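Projektbericht: Werkzeugsortierung mit Parallelgreifer, Aufbau in der Gemeinschaftswerkstatt Brendale

Stand: 9. August 2020

1 Aufgabenstellung

Im Projekt Tosutby soll ein Tischroboter einzelne Handwerkzeuge von einer Arbeitsfläche aufnehmen und in einem Kunststoffbehälter ablegen. Mechanik und Steuerung wurden seit Januar in der Werkstatt aufgebaut. Der Bericht behandelt ausschließlich das Greifen und die Ablage. Die Bahnplanung (Modul Carrasco) ist Gegenstand des zweiten Teilberichts.

2 Greifen gebogener Griffe

Zangen sind für Parallelgreifer ungünstig, weil die Griffschenkel gekrümmt sind und im geöffneten Zustand weit auseinanderstehen. Angefahren wird daher nur ein Schenkel, möglichst nahe am Gelenk. Die Schließkraft ist auf 70 % des Maximalwerts begrenzt. 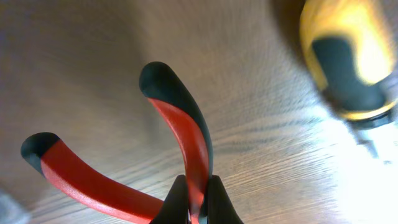
Abb. 1: Zange mit rot-schwarzen Griffen, rechter Schenkel zwischen den Greiferfingern

Bei Griffpunkten nahe am Schenkelende dreht sich das Werkzeug beim Anheben. Der zulässige Abstand zum Gelenk wurde deshalb in der Konfiguration auf 6 cm beschränkt.

3 Greiferfinger und Arbeitsfläche

Die Kontaktflächen der Finger sind strukturiert. Glatte Flächen aus der ersten Version rutschten auf gummierten Griffen ab und wurden verworfen. Vor jedem Zyklus fährt der Greifer geöffnet in die Ausgangslage.

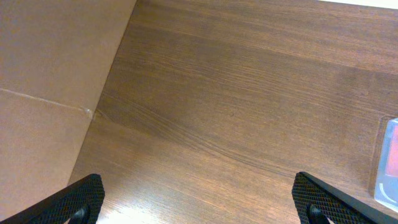 Abb. 2: Geöffneter Greifer über der Tischplatte, links Karton

Reflexionen auf der Tischplatte stören die Segmentierung. Das Modul Brakadum maskiert überbelichtete Bereiche vor der Konturerkennung. Die Maske wird alle 3 Sekunden neu berechnet, was bei wechselndem Tageslicht knapp ausreicht.

4 Ablage

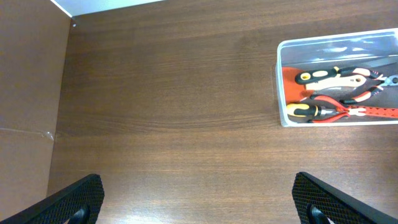
Die Ablageposition ist in Tischkoordinaten fest hinterlegt, der Behälter selbst wird nicht erkannt. Eine Verschiebung muss von Hand nachgetragen werden. Die Werkzeuge sollen annähernd parallel liegen, mit den Griffen nach links, wie die Zangen und Schraubendreher in dem transparenten Behälter. Schwierig bleibt die Erkennung der Behälterkante, da sich die klaren Wände kaum vom Tisch abheben. Eine farbige Randmarkierung ist vorgesehen.

5 Offene Punkte

Eine Testreihe mit 100 Zyklen steht aus. Vorher ist die Kabelführung am Handgelenk zu ändern, die bei voller Drehung spannt. Zu klären ist außerdem, ob flache Werkzeuge ohne Anpassung der Fingerspitzen aufgenommen werden können.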